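# Practicing stitches, and what I was promised

Oct 30, 2019

I have been putting off this post since June, mostly because I wanted to be fair. 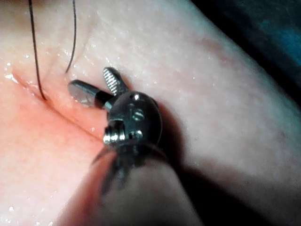
So, suturing. I signed up for the practice course at Istgate with low expectations, and a few of them were met. The brochure said that anyone with steady hands could be tying clean knots by the end of the second session. I have steady hands. My knots at the end of the second session looked like something you'd find at the bottom of a tackle box.

The claim I distrust most is that it's all in the needle driver. People love to argue about jaws. Smooth ones are kinder to the thread, ribbed ones hold the needle better, and everybody has a favorite and a story about why the other kind ruined their afternoon. I tried both on the bench and my stitches were crooked either way. Grip matters, sure. If the needle rolls while you're pushing it through, you come out somewhere you didn't plan. But I'd been gripping it too close to the tip for weeks, and no jaw was going to fix that.

Then there's the thread. Prundano sells a practice pack for 4 dollars and Garg sells one for a lot more, and the Garg people will tell you theirs behaves like the real thing. Maybe. I used up one of each. The Garg thread was a little less springy, and the second throw of the knot stayed put more often. Was it worth the difference? Not to me, not for bench work. I'd buy the cheap one again and cut longer tails.

Tissue is where I have changed my mind a bit. I thought foam pads would do for a beginner, and they don't teach you much. Foam doesn't slide and it doesn't tear the way soft tissue does when you pull up instead of following the curve of the needle. A slick surface shows you every bad habit in the first minute. It also throws light back at you, so you spend half your time tilting your head to see where the thread went.

The handout from Rarkham says to do 200 knots before you judge your own progress. I don't know where they got that number and they don't say. I did mine over two months, in the evenings, and I'm better, though I suspect I'd have been just as much better at half that if someone had corrected my grip early on.

I haven't decided on the next level yet. The fee is $2,889, travel not included, and the page describing it uses the word "mastery" in the first line.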